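Home | Features | Labs | Back Issues | Subscribe

Sorting by Example: A Second Look at Two-Arm Training

Reading time: 5 minutes

01/03/2025

The Naciri group in Falturmont has spent its last two project years on one narrow question: how much demonstration data does a two-arm manipulation policy need before it stops guessing? The group's answer, set out in an internal report that has since been released to partner labs, is that the amount matters less than how the demonstrations are spread over starting conditions. The finding is modest and the test bed is plain. Both are reasons the work has been picked up by other groups, including one at Lollodberg that has rebuilt the rig from the published drawings.

The task is cutlery sorting. Loose forks lie on a table, and each has to go into a bin. Color is the main cue, and the assignment is shown by what the bins already contain when a trial begins. The policy is given no list of rules. It gets camera frames and joint positions, and it returns joint targets for both arms.

Forks were chosen for mechanical reasons. A fork has a thin handle that lies close to the surface, so a gripper has little clearance below it. The head is curved, which changes the height of the grasp point along the length of the object. The shiny tines reflect overhead light and can confuse a depth estimate. A spoon shares some of these features, but its bowl gives the fingers more to hold and the early trials with spoons reached a high success rate too quickly to separate one training set from another.

The demonstrations

Operators recorded 2,000 demonstrations by teleoperation. Each demonstration covers a full clearing of the table, including failed grasps and the corrections that followed. Earlier practice in the group had been to discard any recording with a dropped object. That filter was removed for this study, and the corrected failures were labeled so they could be included or left out of a given training run.

The recordings were then divided into two pools. In the first, the starting layouts were drawn from a small set of templates, with each object shifted slightly from one recording to the next. In the second, position and orientation were sampled over the full reachable area. Both pools used the same operators, the same arms and the same control rate.

The layouts that cause the most trouble have a fork in the central area, where the two workspaces overlap and either arm can reach it. With the grippers close together, a small error by one arm blocks the approach of the other. The policy also has to commit to one arm early, and a late change of mind costs time and often a collision stop. 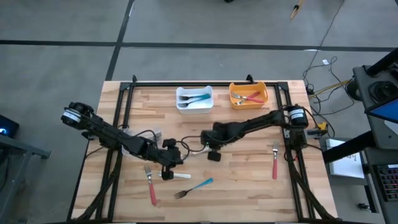 What the small set showed

The main comparison used training subsets of 400 demonstrations from each pool. Each trained policy was then run on held-out layouts, with no object placed in a position that appeared in the template set. A trial counted as a success only if every fork ended in the correct bin and no operator stopped the arms.

The policy trained on widely sampled layouts succeeded in 72 percent of trials. The template policy fell well short of that on the same layouts, although it did better on its own templates. Adding more template recordings did not close the gap. The curve flattened early, and the extra data mostly made the arms smoother in motions they could already perform.

Most failures of the template policy were of one kind. The gripper approached at the angle it had seen most often and closed on the handle at a slant. The fork then rotated on lift and either slipped out or caught the rim of the bin. The widely trained policy made this error less often, and when it did, it was more likely to lower the object and try again. The authors link the second behavior to the corrected failures. When those recordings were left out, the retries largely went away and the success rate dropped.

Arm selection was the weaker point in both cases. The report describes trials in which both arms started toward the same fork, paused, backed off, and started again together. A tie-breaking rule placed outside the policy would remove the problem, but the group chose to leave it in so that the comparison stayed a comparison of data. The Lollodberg team has taken the other route and added a simple priority signal. Its results are not yet out.

Cost per recording

Wide sampling is slower to collect. A template layout can be reset from memory, while a sampled layout has to be read from a screen and placed by hand. The Falturmont operators at first checked each placement against a projected outline. They later dropped the outline after finding that placement error of a few millimeters had no measurable effect on training, and reset time fell as a result.

Even so, the economic argument runs in favor of the slower method. A lab that collects fewer recordings and spreads them well spends less operator time in total than one that fills a large set from templates. The report includes a worksheet for estimating the break-even point, and it is the part most readers outside the field will find useful.

Limits

Several limits should be stated. All trials used one type of object on one type of surface. The bins stayed in fixed positions, so nothing in the results shows whether the policy can find a bin that has been moved. Lighting was held constant. The group tested 5 training seeds per condition, and the spread between seeds was wide enough that small differences in the secondary tables should be read with caution.

Transfer to other hardware is also open. The arms at Lollodberg are the same model, but the cameras are mounted lower, and a policy copied over without further training performed poorly there. Whether the sampling result itself carries over is a separate question, and the one the second site was set up to answer. A joint data release is planned for September under the project name Cistville, with the raw recordings, the layout files and the failure labels in a single archive.

Contact the editors | Copyright 2025, all rights reserved | Back to top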